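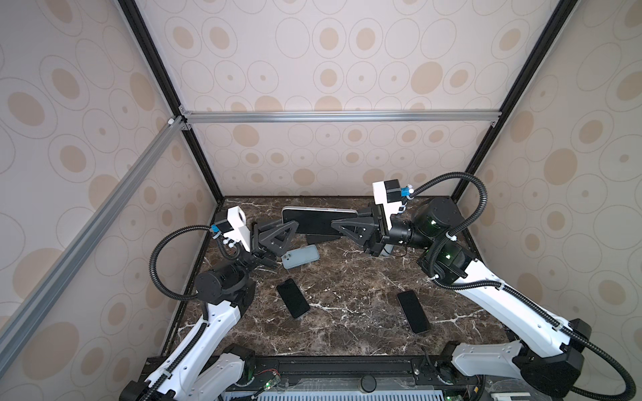
Smartphones at the marble table, Hondutance open day, Fleltonlow, 11/26/23.

Members of the Katik Household Goods Association attended the open day at the Hondutance premises in Fleltonlow. The party numbered 16 and was received in the main hall at the start of the morning session. The previous visit took place in June, when the upper floor was closed for rewiring.

The first part of the program concerned the handling of used phones before resale. Visitors were shown the intake shelves, which hold up to 1068 handsets, and then the table area. The tabletop is dark brown marble with pale veins, and the walls behind it carry a light paper printed with ovals and beige dots. Several members remarked that a black phone is easily overlooked on so dark a stone, while a phone in a pale case stands out well.
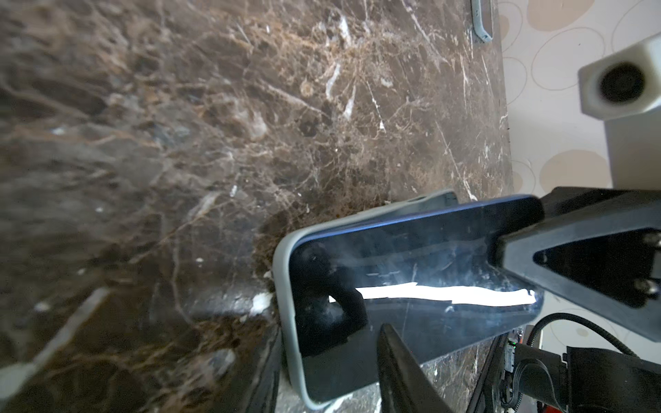 Discussion then turned to protective cases. Hondutance accepts handsets with or without a case, and the case is recorded separately on the intake sheet. A case with a thick rim keeps the glass clear of a hard surface, although dust can collect under the edge and should be wiped away before the phone is graded. Mushi, the in-house repair service, replaces worn cases at the owner's request.

After a short break the party moved on to mixed household items. The table at this stage held a tin can with a blue and yellow label, a thin wooden stick and two phones. The question raised was how small goods of such different shapes should be sorted and stored.

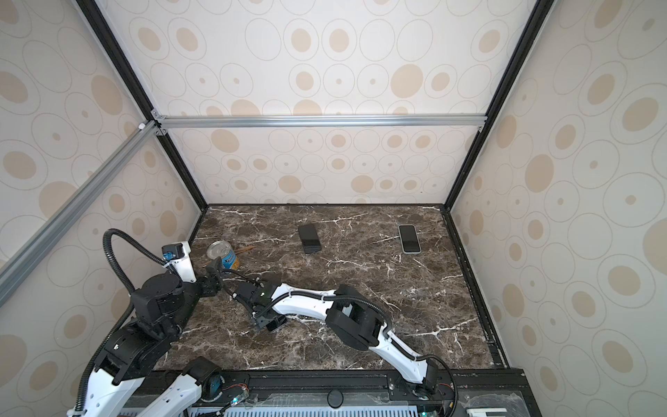 Current practice is to keep food tins apart from electronics at every stage – a rule the Association also recommends to its own members. Thin items are kept in shallow trays. The stock list distributed at the close ran to 92 entries and may be consulted at the Katik office during normal hours. Requests for copies should be made in writing.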